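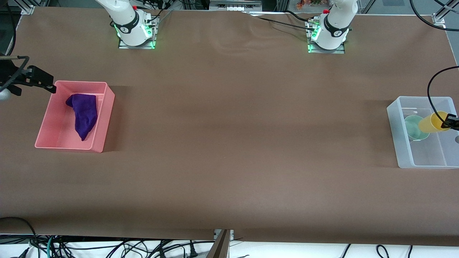
Daltora opens its river records to everyone along the Undado

2023-10-28 - Daltora is very pleased to announce that its full set of water records for the River Undado, from the springs above Diketti down to the mouth at Dafis, can now be read free of charge on its website and at the library in Diketti.

The records cover 50 sampling points and will be added to every two weeks through the winter. Each entry gives the water temperature, how cloudy the water was, the oxygen level and a short note from whoever took the sample, and those notes are often the best part (one from July runs to a full page on a family of dippers under the mill bridge, and we wouldn't have trimmed it for the world).

"People stop us on the bank all the time and ask how the river is doing, and for years we had to say we would get back to them," said Ertuğrul Bozkurt, who leads the river team at Daltora. "Now they can look it up over breakfast - and if they spot something odd, I very much hope they will ring us and tell us so."

The lower stretch has had a mixed year. A long dry spell left the shallows near Dafis warm and thick with weed, and the autumn rain then brought a good deal of silt down off the fields. The upper reaches have stayed clear and cool throughout.

Barış Baysal, who looks after the records, will be giving a friendly introduction to them at Diketti library next month, with tea and plenty of time for questions. There are 20 places, and anglers, swimmers, teachers and anyone who simply likes walking by the water will be made very welcome.

Places are free but should be booked at the library desk. Press enquiries, and requests to join the team on a sampling walk, can be sent to the Daltora press office through the contact page.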